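Fri 24 December

The painters from Brokness left at lunchtime and I have the hall to myself again, apart from the smell. They tell me it will be gone by the weekend. They also told me it would be a two-coat job, and I watched the third coat go on yesterday over the patch by the stairs where the old yellow kept coming through.

I don't want to be unfair. The ceiling is good. I lay on the floor with the lamp beside me last night, looking for roller marks, and found one small one near the light fitting that I would never see standing up. The lines along the top of the wall are straighter than anything I could do. But the estimate said "full surface preparation," and I would like to know what they think that means. To me it means sanding. What I saw was a man going up the banister with a damp rag and a piece of something folded in his other hand, and he was done in the time it took me to make a pot of coffee. We'll see how that looks when the radiator has been on all winter.

The price ended up at 2000, with 1000 paid in October to hold the week. I asked then what holding a week costs them and got a long answer that had no number in it. The Stirnow people wanted less but wouldn't say which paint they use, only that it was "trade quality," and I have heard that one before. The bedroom was done in trade quality by the people who had the house before me, and it comes off on your sleeve.

Then the color. I picked Saha from the card, a gray with some green in it, and on the wall it is green with some gray in it. The painter said it would settle as it dried. It dried, and it's green. By lamplight I don't mind it so much, and in the morning I mind it a lot. He said everybody says that in the first week and then they stop noticing. I suppose they do stop noticing, but I'm not sure it should count in favor of a paint.

For the kitchen I am now looking at blue, a very pale one, and I already don't trust myself. Plesel has a sample pot that looks right in the store, under lights that make everything look right.

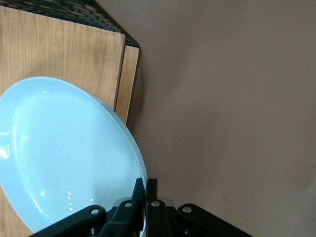
I'll paint a square by the window and another behind the door and leave them both for a while before I let anyone talk me into a whole room. I should have done that in the hall. The card is the size of a stamp, and it's printed anyway, so I don't know why I believed it.

They left me 6 cans, 2 of them not even opened. When I asked about taking the full ones off the bill he said mixed colors can't go back, which may be true. It also means somebody measured my hall badly and I paid for it. I have put them under the stairs with the lids hammered down. The door to the closet sticks now where they painted the edge, so I had to lean on it to get it shut, and it left a green line on my sweater.

Balance is due after the holiday. I'm going to look at that banister again in daylight before I send it.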